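Posted in: Home & Everyday Life | Tags: laundry, folding, small rooms
18/09/2018

Folding on the bed, and what I learned about sleeves

In my family we never had a table for folding clothes. My mother folded on the bed, my aunt folded on the bed, and now I fold on the bed also, in a rented room where a table would not fit even if I bought one. I have tried other ways. For one month I folded standing up, holding the shirt under my chin like the ladies in the shops, and my neck was hurting every evening. So I went back to the bed and decided to learn to do it well.

I am writing this post because my friend Dzifa Abubakari asked me to explain my method by message, and my message became so long that she told me to put it on the blog. Dzifa, it is for you, and for anybody else who has a bed and a pile.

First, the surface. A mattress is soft and it makes the fabric sink. If you press a fold with your hand, the mattress goes down together with the shirt and the fold does not become sharp. I keep a woven sleeping mat over my bedding, the kind many of us use in the hot months, and it changes everything. It is smooth and quite firm, and the clothes slide on it when I want to turn them. When I moved to Pamholm in April I nearly left the mat behind, as I thought it would be cold there and I would not need it for sleeping. I am glad that I carried it. Even now, when the nights are cool, I put it on the bed in the day and take it away before I sleep.

The mat has one problem, I must say it. The weave can catch on very thin things, like tights or a scarf with loose threads. For these I put a towel on top of the mat first. For cotton it has never given me any trouble.

Second, the order. I used to take the first thing my hand found in the basket. Now I take all the small things out and put them to one side, and I begin with the largest. Sweatshirts and trousers come first, then T-shirts, then the socks and the rest. The large pieces need the whole mat. If the socks are already lying everywhere, there is no space for a sleeve to open, and I end up folding in a corner the size of a book.

Third, the sweatshirt itself. I had to learn this slowly, so I will write it slowly.

Lay it flat with the front down. I know that many people put the front up, but with the front down the collar finishes on the outside and looks nicer in the drawer. Pull both sleeves out completely. Then take the shoulder and the hem on one side at the same time, and give a small pull, as if you are making the shirt longer. It will take out most of the wrinkles without an iron. Do the same on the other side.

Now bring one side toward the middle, and the sleeve comes with it. Here was my big mistake for years: I left the sleeve lying across the body, and it went out on the other side, so I had to tuck it, and the tucked sleeve made a lump. The sleeve should be turned down so it lies along the body, straight, like an arm of a person who is standing. Pinch it near the shoulder when you turn it and it will go where you want. Repeat with the other side. Then fold up from the hem in three parts, and press with your flat hand from the middle to the outside.

My mustard one is the most difficult, because the long sleeves have their own opinion about where to go. It is also my favorite, so it goes through this more often than everything else. 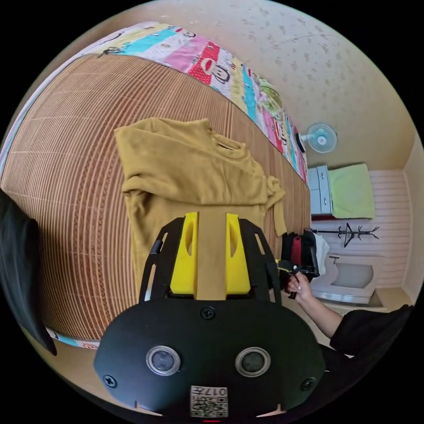 The mustard sweatshirt on the mat, with a sleeve still hanging down. The monkey blanket is behind.

If you have a fan, check it before you start. A strong fan will lift a T-shirt from the bed just when you have made it flat. I turn mine off for the light things and on again for the heavy ones. On very warm days I leave it on and put a book on each corner of the shirt, but this is slow and I do not recommend it.

Then the putting away. I stand the folded clothes in the drawer like files, with the fold to the top, so I can see every color. I learned it from a booklet that came with the Derovico drawer boxes I bought last year. I paid 33 for the set and I thought it was too much for boxes, but they are still straight and the drawer closes. Sweatshirts are too thick for this, in my opinion. They go on the shelf, lying down, and not more than four in one pile or the pile begins to lean.

Two questions that I already received from Dzifa, with my answers:

How long does it take? With the full basket I need perhaps one hour if I am also listening to something. I do not try to be fast. When I hurry, I have to fold the same shirt again.

What about blankets? For a blanket I need another person, or I fold it on the bed in half, and again in half, and walk to the other side each time. The thick one I do not fold at all. It lives on the bed the whole year.

Next time I would like to write about the bag I use to carry things to the Clarnumano laundry, if I can find out how to repair the zipper. If somebody knows where to buy a zipper of 70 cm in a normal color, please write it in the comments. The shop on Drummond street had only purple.

Recent posts
- My small shelf and the four screws
- How to dry a heavy sweater in a small room
- Soup for two days, with cabbage
- Unpacking in Pamholm: the last box
- Which hangers I kept and which I gave away

Contact | About this blog | All text © the author, please ask before you copy | Back to top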